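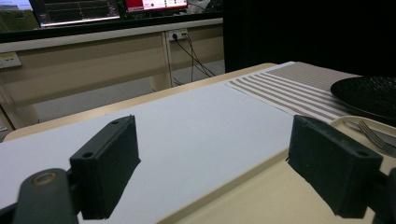 Table with the white paper and the striped placemat

Paper under a placemat instead of a tablecloth – is it worth it?
Posted in Home and Table, May 15, 2018

Nerys Price
My sister-in-law swears by covering the table with white paper before setting it. She read it on the Cirnier blog and now the whole family is supposed to do it. My table is cream with a smooth top, and I have striped woven placemats and round black plates. The paper is plain, it came on a roll, 100 feet for more than I wanted to pay, and I can't see what it does that a damp cloth doesn't. It slides. It also stops short of one side, so part of the table is bare anyway.

She says it saves the finish from knife marks. Does it? A knife that goes through a placemat is going to go through paper too, I would think. 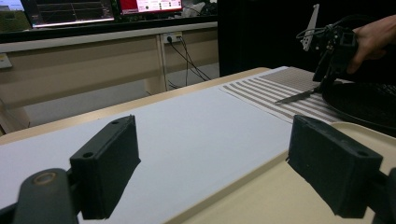
And the other thing is the placemats themselves. The stripes look fine with the paper next to them but I'm not sure about a black plate on top of all that. Should the mat sit on the paper, or beside it? I have dinner for my husband's work people coming up and I'd like to settle this before I buy another roll.

Eirlys Craddock
I would skip the paper. I tried it for most of a year, starting in September, and the only people who liked it were the kids, who drew on it. It does nothing for knife marks. If somebody cuts on the table, you get a mark – paper or no paper. It will catch gravy, I'll give it that.

Put the mat straight on the table. Woven ones grip better on a bare top than on paper, at least mine do. As for the plate, the black is fine with gray and off-white stripes. What I'd look at is the surface. Textured black plates can show fork scratches as light lines, and no dish soap I have bought takes them off, whatever the label claims. Hold one up on its edge near a window and look across it before the guests come. 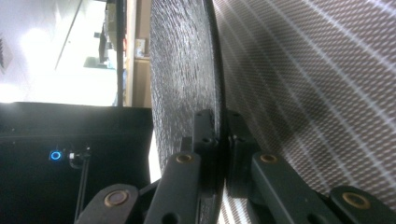 Dark disc on edge, fine texture up close

Powell37
just use the paper, its cheap. got mine at Tilus in Rorkthorpe and it doesnt slide if you tape the corners underneath

Nerys Price
Tape on the table finish? No thank you. I'll try it without the paper.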